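I met Catarina Caldeira at half past four in a café two streets from the Gillitis language school, and she'd already drunk one coffee and was halfway through a slice of carrot cake. She has been getting people through English speaking tests for 16 years (she did try to retire once, it lasted a summer) and she talks exactly as fast as you'd hope somebody in that job would.

I'd gone along wanting to know about the speaking part, as that's the bit my readers write to me about. "Everybody thinks the examiner wants clever opinions," she told me. "I've had students with wonderful opinions on space travel who couldn't tell me what they had for lunch without stopping six times. Start with lunch!"

So her lessons start with lunch. Or the bus, or the neighbours' dog. Two minutes on the clock, and you keep going until it stops, even if you have to describe the same sandwich twice. One of her students, Harish Vashisht, hated it so much in September that he asked for his money back. By spring he was doing four minutes on rice.
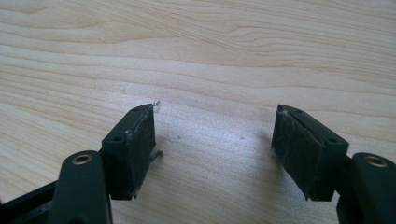 How long before the test should someone start practising out loud?

"Ten weeks if you can manage it, a little every day," she said. "Four is fine if your English is already good and it's only nerves."

Then we got on to word lists, and I wish I'd recorded her face. I admitted that I'd once bought a pack of 1000 cards and got as far as number 255 – she laughed so loudly that the man behind us turned round. "Which ones do you still use?" I couldn't think of any, apart from "thrifty". She likes a small notebook instead, with whole sentences in it, things you've heard a real person say and might want to say yourself.

She isn't against apps, by the way. Several of her group use Flivetti on the train and she thinks it's decent for listening. What she minds is people who do an hour of tapping and then tell her they've practised speaking. "Your thumb has practised," she said.

I asked about nerves too, and she went a bit quieter. She failed her own driving test three times, and she still tells every new class about it on the first evening. Her advice for the day itself is to arrive early and chat to whoever is in the waiting room, in English, about anything at all. And if you don't understand a question, ask to hear it again. "People sit there guessing! Just ask."

Her next evening group starts after the holidays, with 10 places, and four had gone when we spoke. She ordered another coffee as I was leaving.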